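Grading Practice in a Community Wrestling Club: Project Report

Prepared by Gayan Khan and Maysoun Twal
Project supervisor: Takumi Hamada
Submitted 11/20/22

1. Purpose

The project examined how the Ranness club in Niltenmont decides that a junior wrestler is ready to move into the senior group. The club has no written standard. Decisions rest with two coaches, Parveen Saha and Tahsin Mondal, who were interviewed separately.

2. Method

The authors attended 22 evening sessions and recorded each takedown attempt made during open sparring. The completed log contains 3,255 entries. Each entry gives the hold attempted, the experience level of both wrestlers and the result.

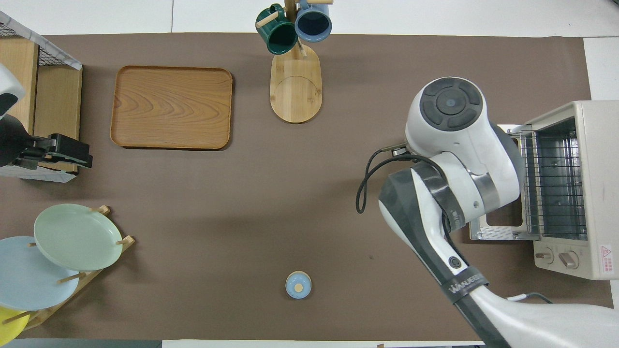
Figure 1. Mug tree with two mugs, wooden tray and shelf unit.

3. Findings

Both coaches named balance under pressure as the first requirement. They differed on strength. Mr. Mondal would hold back a light wrestler for a further season, while the other coach would promote the same wrestler if the defensive record was sound. The log supports the second view for wrestlers with over a year of training. For newer members the results were mixed, and the sample does not permit a firm statement.

4. Remaining work

Entries for the single-leg takedown are being rechecked, as the authors applied different definitions in the early sessions. Corrected tables will be submitted in December.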